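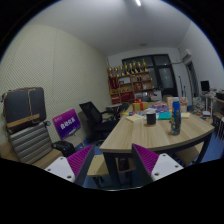 The Gadine is a hand-held gripper for recording manipulation demonstrations, sold by Cernetti as a kit with its own training code. You squeeze it, pick things up, and the wrist camera records what a robot would see if it had the same fingers. The method behind it is simple: collect demonstrations by hand, recover the gripper's path from the video, and train a policy that outputs relative motions. We used ours in ordinary rooms, on cluttered tables with a tall bottle, a short cup, note pads and small craft items, and the wide lens takes in the walls and ceiling as well as both fingers. That matters for tracking. A bare tabletop gives the software very little to hold on to, and a room with shelves and a window frame gives it plenty.

Setup took one afternoon. The fingers have white plastic bodies with magenta ridged pads, and the pads are the best part of the kit. They grip a cup well and don't mark paper. The trigger is stiffer than the one on the older Kaufmann unit – your hand gets tired before the battery does.

We recorded 1,798 demonstrations over several weeks, with nine people taking turns. Tracking failed on 27 of them, mostly fast wrist turns close to a plain wall. The software flags these itself and leaves them out of the training set.

For the test we trained one policy on 300 demonstrations of a single task, moving a cup onto a note pad, and a second policy on the full set. On the table where we had recorded, the two were hard to tell apart. In a room neither had seen, the small one often stopped short of the cup, and the full one usually finished. More rooms helped more than more repeats in the same room. We did not test soft or see-through objects.

Two complaints. The calibration sheet has to be printed at exact size and the manual doesn't say so until page four. Replacement pads come only through Dultton, and ours were slow to arrive.

If you already own an arm and want data from real rooms, the Gadine is worth the money. If all your work happens at one bench, teleoperation will do fine. Cernetti plans a lighter trigger in September, and I would wait for it if you have small hands.

Last updated: April 2022

27 shares | 9 comments

Contact | Copyright | Back to top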